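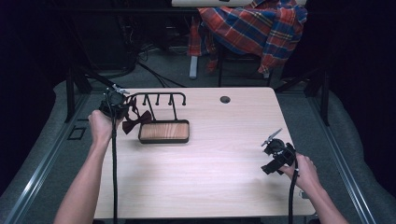 Bow ties and other small stuff: where to put them

Quick one today, August is wedding season here and I keep getting asked.

Bow ties do badly in a drawer. Wings get squashed, the middle goes lumpy, and the band wraps itself round your socks. Hang them. A little rack with hooks over a tray is plenty, the kind sold for keys or necklaces. Tie on the hook, cuff links and watch in the tray. Done.

Hanging

Pre-tied: hook it by the band, behind the knot. Never through the fabric, a hook tip will snag satin in no time. Self-tie: undo it first, let it hang flat, full length. If it drags on the dresser the rack's too short, use a closet hook instead.

One tie to a hook. Two if they're skinny. Dark ones away from the window, maroon and navy both fade and you wont notice till you put it next to the jacket.

Squashed wings

Steam from a kettle, hold it well back, pinch the wings into shape with your fingers. Leave it overnight before wearing. Or roll up some tissue and tuck a bit in each wing. Don't iron a pre-tied one. I did. Flat forever, shiny patch too.

The tray

Wood tray: dry cloth, then a dab of oil if it looks tired. No wet wipes. Felt pads underneath if it slides. Mine is a Runwood, came without pads, 2 minutes with scissors and some felt scraps.

Empty the tray once a month. Receipts, buttons, coins, that one screw. It fills up by itself.

Wobbly rack

Metal racks go loose where the upright meets the base. Tighten by hand, then a quarter turn with the driver, stop there or you'll strip it. Still wobbly? Thin washer. Hawi Gebremichael wrote in to say a drop of clear nail polish on the thread holds hers, have'nt tried it yet.

Spots

Blot, dont rub. Cold water on a white cloth, test the back of the band first. Silk goes to the cleaner. Grease: cornstarch, leave 3 hours, brush off with an old soft toothbrush.

Next time: belts, and what to do with the odd collar stays.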